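Platumell compare quatre pinces sur des bols empilés

Mistbridge, 7 septembre 2019. Platumell publie les résultats de ses essais comparatifs de pinces robotisées, menés depuis juin dans son laboratoire de Mistbridge. Au total, 706 prises ont été enregistrées, avec deux contrôleurs.

Les essais portent sur la vaisselle légère : bols en papier à bord imprimé bleu et bols en plastique de couleur, saisis emboîtés.
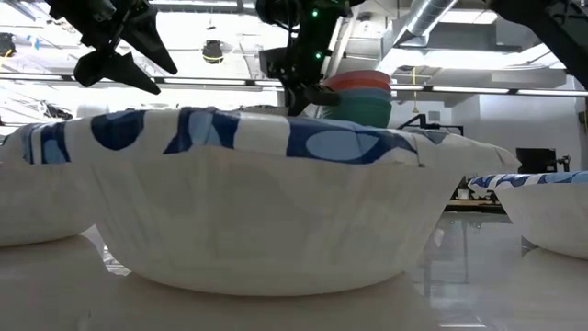 Disponibilité

Le rapport complet est envoyé sur demande. Une seconde série, d'environ 200 prises, débutera sur le site d'Oltotton.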